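In Defense of the Stubborn Cabinet

11 Mar 2022

There is a drawer in my kitchen that only opens if you lift it a little first. Everybody in my family knows this. Guests do not, and so at every dinner there comes a moment when somebody is tugging away at it, looking for a spoon, and one of the kids calls out from the other room, "Lift!" without even looking up. I have been meaning to fix that drawer for 11 years. Lately I have decided that I'm not going to, and I'd like to use this space to explain why, if you have a few minutes and a cup of something warm.

My neighbors redid their kitchen last December. It is lovely, and I say that with my whole heart, having eaten a very good soup in it. Everything opens with a touch and closes with a sigh. They had the old cabinets pulled out and hauled away in an afternoon, and in went a full set from Fabbri, the kind where you can't find a handle anywhere and have to press on things until one of them gives. I must have pressed on four different doors before I found the trash. We laughed about it, and I went home and stood in my own kitchen for a while and thought about how much I like it, which surprised me, as I had gone over there expecting to come back envious.

What we throw out when we say "update"

I do understand the pull of a fresh start. When we moved in, the plan was to keep the old kitchen for one winter and then tear it all out. A salesman from Troltus came by with a folder of samples and a tape measure and was as pleasant as could be. He rapped on the side of a cabinet with his knuckles, waited a second, and told me, a bit sadly, that they didn't make them that way anymore. Then he offered to sell me the way they make them now. I have thought about that knock many times over the years. He was a good salesman, I think, but he was a little too truthful for the job that day.

We didn't buy. Part of it was money, of course. The quote had a number in it that made my husband go out and check on the car for no reason. But part of it was that once you have lived with something through one winter, you start to know it. You know which shelf the big pot fits on. You know the door that swings open by itself when the weather is damp, and you have learned to duck. These are small bits of knowledge and they are worth nothing to anyone else, but put together they are a good deal of what I mean when I say I feel at home.

I'm not against new things, I should say. I have a new dishwasher and I would fight for it. Nor do I think people who remodel are foolish or vain. Some kitchens are just plain bad, and some bodies can't bend down to a low cupboard anymore, and those are fine reasons to start over. What bothers me is how quickly we get to the word "dated." A cabinet can be solid and square and hold all the plates you own, and we will look at it and say that it's dated, as though that were a kind of rot.

The case for a can of paint

The cheapest thing I ever did to that kitchen was also the best. I took the doors off (all of them, which I don't recommend doing at once, because then your cereal is on display for two weeks) and cleaned them and gave them two coats of Juter's eggshell. I had 15 hinges in a coffee can and a fair amount of confidence. One of the doors went back on upside down and stayed that way until spring. I could have fixed it in ten minutes, but by then it had become a sort of family joke, and those are harder to take down than a door.

What I remember from those two weeks is how closely I looked at everything. You can't sand a thing without getting to know it. I found a pencil line on the back of one door, where somebody had marked a measurement and then crossed it out and tried again. It made me feel better about my own crossed-out lines. Whoever it was had stood in a room with a pencil, a bit unsure, and had gone ahead and cut the wood, and it had held up for all the years since. I painted right up to that mark and left it bare.
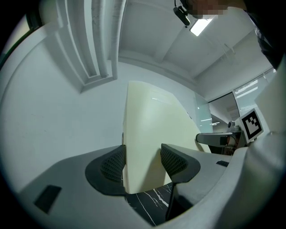

How much is enough

My sister, who is more practical than I am, says that all this is just a nice way of being lazy. She may be right. She also points out that I once spent 604 dollars at Poltix on shelves for the garage, and that I didn't wait 11 years to do it. I have no good answer for her, except that the garage had never been kind to me.

But I do think there's something to be said for letting a house be finished before it is perfect. The magazines at the dentist's office would have us believe that a home is a list of projects, and that we'll be able to sit down and enjoy it when we get to the bottom. I have never met anyone who got to the bottom. I have met plenty of people who apologized for their countertops while handing me a wonderful piece of pie.

So if you have a stubborn drawer somewhere, or a door that drifts, I'd ask you to wait a season before you call somebody. Wipe it down, tighten what's loose, paint it if you like to paint. Have some people over and let them struggle with it. If you still hate it by summer, then by all means rip it out, and I'll come over and admire the new one and press on all the wrong doors - and I'll bring the soup this time, since it's my turn.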